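4.2 Tâches de rangement en simulation

Le banc Treldale comprend 50 tâches ménagères, chacune exécutée dans 60 configurations initiales. Les objets sont posés sur un plan de travail et la politique ne reçoit qu'une consigne écrite. Nous reprenons le simulateur et le découpage de Norðdahl et Gaillard.

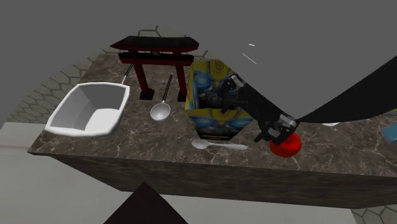

Figure 2. Plan de travail simulé : la pince est engagée dans l'ouverture de la boîte imprimée, entourée d'une louche, d'une cuillère et d'un fruit rouge.

Les contenants profonds restent difficiles. Les doigts noirs se distinguent mal de l'intérieur sombre de la boîte (figure 2), et l'estimation de pose s'en ressent. Sur les couverts posés à plat, 2 échecs sur 60 seulement sont dus à la perception ; les autres surviennent à la fermeture de la pince.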